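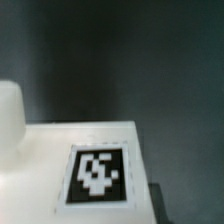

Printed marker on a white block, seen from the wrist camera.

Household and Shop Chores Project
Progress report to the Taheri Fund
Prepared by Mitra Kiani, project lead, Fernon Robotics Workshop
10/20/19

Purpose of this report

The Fund asked us to say in plain terms how far the arm is from doing useful chores in a home or on a small shop floor, and what the second half of the grant should be spent on. The short answer is that it can do a few chores well when we prepare the area for it, and very few when we do not. The rest of this report gives the detail.

Work since the April report

In April the arm was finding objects by shape alone. It did well with things that had strong edges and color, and badly with pale things on pale surfaces or gray things on gray surfaces. Much of what people want picked up in a kitchen or a stockroom is one or the other. We said then that we would try printed markers as a stopgap, and most of the period has gone to that.

The markers are square black and white codes printed on plain paper, cut out along dashed lines and stuck on by hand. The arm moves until its wrist camera has the code in view, works out the distance and tilt from the shape of the black square, and plans its reach from there. A marker seen at a steep angle comes out narrower at the far side than the near side, and the software uses that to get the tilt. Pouran Parsa rewrote this part over the summer. Her version copes with soft images much better than the old one, which used to drop the marker as soon as the edges blurred.

Lighting is still a problem. When light comes strongly from one side, a white surface can wash out to the point where the camera cannot tell where one white object ends and the next begins. The black part of the marker holds up under the same light, so the arm still knows where the marked face is. It does not know what is standing next to it. For a chore like clearing a shelf, that matters a good deal.

Where each chore stands

Putting away marked containers. Working. The arm takes a marked container from the bench and sets it on a shelf in the right slot. If the container has been turned so that the marker faces away, the arm stops and asks for help. We chose to have it stop after an early version went ahead on a guess and pushed a stack over.

Restocking small bins. Working with supervision. We ran this at the Plernham hardware store after closing. The arm filled the bins correctly as long as the staff had put the tote down inside the taped area. It was slower than a person, and the store manager told us she would not use it during opening hours at its present speed. She would consider it overnight.

Wiping a counter. Partly working. The arm wipes an open counter evenly. It does not move things out of the way and wipe behind them. It goes around them and leaves a margin that a person has to finish.

Loading a dishwasher. Not working. Plates can be placed one at a time if they are handed over in the same position each time. Mixed dishes from a sink cannot. Wet glassware is the worst of it, as there is nowhere sensible to put a marker and the shape method does not see glass reliably. We do not expect to finish this chore within the grant.

Folding towels. Stopped. We agreed with the Fund in April that cloth would be left out, and we have kept to that.

Visit to Flaltent

Two of us spent a week at the Flaltent supported living apartments, where the arm was set up in the shared kitchen. We wanted to learn what residents would ask for if given the choice. They asked for things to be fetched from low cupboards and put back there. Few of them cared about dishes. Several said they did not want stickers on their own belongings, though they were fine with stickers on shelves and storage boxes.

We think this is useful and it has changed the plan. Marking the furniture and the boxes, and leaving personal items alone, would give the arm a good map of the room. It would then need the shape method only for the last few inches of the reach. Pouran has a first version of this on the bench. It is too early to give results.

Problems and delays

The gripper pads wore out faster than the supplier's estimate and we lost 20 working days waiting for replacements. We now keep a spare set.

Paper markers peel at the corners when they are handled a lot or get damp. We tried clear tape over them, but it produced glare and the camera lost the code. Matte laminate is on order.

The Plernham trial started late because the store's insurer wanted a written description of the emergency stop. That document now exists and can be sent to future sites.

Spending

Spending is within budget overall. Parts are over the planned amount because of the gripper pads. Travel is under, and we would like the Fund's approval to move the difference from travel to parts.

Plan for the next period

1. Move markers from objects to shelves and boxes, and repeat the container chore that way.
2. Test matte laminate and a second lamp on the side away from the window.
3. Run the bin restocking overnight at Plernham, with one of our staff on site throughout.
4. Return to Flaltent with the low cupboard task once the bench version is steady.

Request to the Fund

We ask for a decision on two points: the transfer from travel to parts, and formal removal of the dishwasher chore from the list of deliverables. If the Fund would prefer to keep the dishwasher in, we would need to cut the second Flaltent visit, and we would argue against that.

Questions about the marker software should go to Pouran Parsa. Everything else can come to me at the Fernon office.

Mitra Kiani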